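Product Review: Senen Assorted Building Brick Set
Published by the Irkel Toy Library, Equipment Review Desk
Monday, October 7, 2019

The Senen assortment is supplied by Iritz in sets of 96 and 1120 pieces. The Library purchased the smaller set in June for tabletop use and has kept it in regular circulation. This review concerns fit, color and storage. Building instructions are not supplied with either size and were not assessed.

Clutch strength was the first matter considered. Bricks were joined in short stacks, left standing on a bare wooden table and handled repeatedly. Mixed colors, pink and red among them, were used throughout.

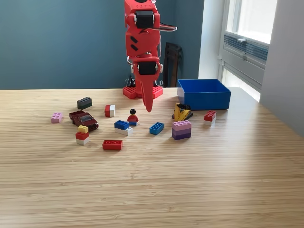
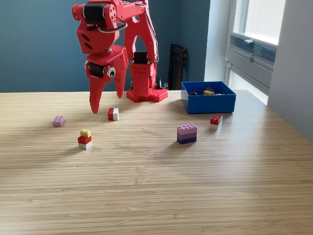
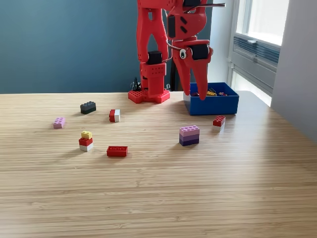 Joints held well when stacks were lifted from the top. Separation requires moderate effort, and younger borrowers may need help with the flat 2x4 pairs. One white brick gripped less firmly than the others – the supplier, Lytvynenko, replaced it without charge.

The color range is good, although the paler pinks are difficult to tell apart under artificial light. Borrowers who sort by color should expect to check these by a window.

The set is delivered in a cardboard carton that does not close securely after the first opening. The Library recommends an open plastic box with low sides, wide enough for an adult hand. Lids were tried and abandoned.

Rating: 4 out of 5. The 96-piece set is approved for general lending, with a limit of 2 sets per household. Assessment of the larger set has been deferred until shelf space is available.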